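List home | Archive | Search | By thread | By date | Help

Subject: Re: Hire charges and returns, shared hall equipment
From: Idun Aasen, Ruren Halls Association
Date: 9/3/19

Dear members,

I am replying to the message from the Pascual Street hall, which I quote in part for those who joined the list after it was sent.

> Our management group met last week and is unhappy with the new
> hire schedule. We were charged for three evenings when we used
> the folding tables on one evening only. We were also told that
> the tablecloths could not be booked apart from the tables, which
> has not been the rule before. Could the Association please state
> which rules are in force, and whether halls were consulted?
>
> We would also like to know what has been done with the money
> raised by the hire charges last year. Several of our members
> believed it was to be spent on new chairs.

The Association is grateful for the question and regrets that the schedule was sent out without a covering note. The position is as follows.

The charge is made for each period of hire and not for each evening of use. A period begins when equipment leaves the store at Zendura Road and ends when it is signed back in. Pascual Street collected the tables a day before the event and returned them the day after it, and was therefore charged for the whole period. This rule has been in the conditions of hire since they were first adopted, but it was not applied evenly, and some halls will have paid less than they should have done in earlier years. No hall will be asked to make up the difference.

With regard to the tablecloths, the hall is correct. They have always been available for separate booking and remain so. The wording in the schedule was carried over from a draft and should have been removed. A corrected schedule will be sent to all booking secretaries, and any hall that hired tables only in order to obtain cloths may write to me for a refund of the table charge.

Halls were consulted on the level of the charges at the November general meeting. The notes of that meeting record that the increase was agreed, with two halls against. They do not record any discussion of the dates on which it would take effect, and I accept that members could reasonably have expected more notice.

As to the money, hire income for last year came to £1,335. Of this, £765 was spent on repairs to the tables and on replacing the locks at the store. The remaining sum was placed in the equipment fund. From that fund the Association has since paid £556 to Pundano for the first delivery of stacking chairs. The balance will be carried forward towards the second delivery, which will be ordered once the first has been inspected and accepted. The chairs are being kept at the Ruren hall for the present, as there is no room for them at Zendura Road until the old staging has been cleared.

I should like to take this opportunity to remind booking secretaries of the procedure for returns. The list of items on the hire form must be checked by the person returning the equipment and again by the person receiving it, and both must sign. Forms with a single signature have caused most of the disputes this year. Where an item is missing or damaged, this should be written on the form at the time. Reports made by telephone some days later cannot be accepted as a record.

Kitchen items follow the same procedure, with one addition. Crockery, serving dishes and the coloured plastic bowls should be returned clean and dry, and should not be packed in the crates used for the urns. Two crates were found to have split at the base, and halls are asked to carry them with both hands beneath and to load no more than the marked weight.
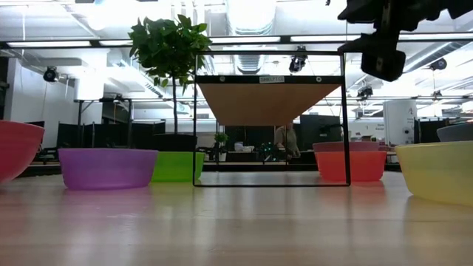

The store will be open for collections and returns at the usual hours. Halls needing access at other times should write to the bookings address giving at least five working days' notice. The key is no longer held at the newsagent's, and members are asked not to call there for it. Any hall which still has a key to the old locks may dispose of it.

Three further points were raised with me privately, and it may be useful to answer them on the list. The large urn is out of use pending an electrical test and should not be booked. The trolley may be borrowed without charge but must be entered on the form. Halls outside the Association may continue to hire equipment at the outside rate, provided that a member hall makes the booking on their behalf and accepts responsibility for it.

If Pascual Street wishes the period of hire to be reconsidered, the proper course is to submit a motion in writing before the next general meeting. A proposal for a reduced charge on the days of collection and return would be in order, and I would be willing to help with the wording. Until a change is agreed, the present conditions apply to all halls.

Yours faithfully,

Idun Aasen
Secretary, Ruren Halls Association

Contact the list owner | © Ruren Halls Association | Back to top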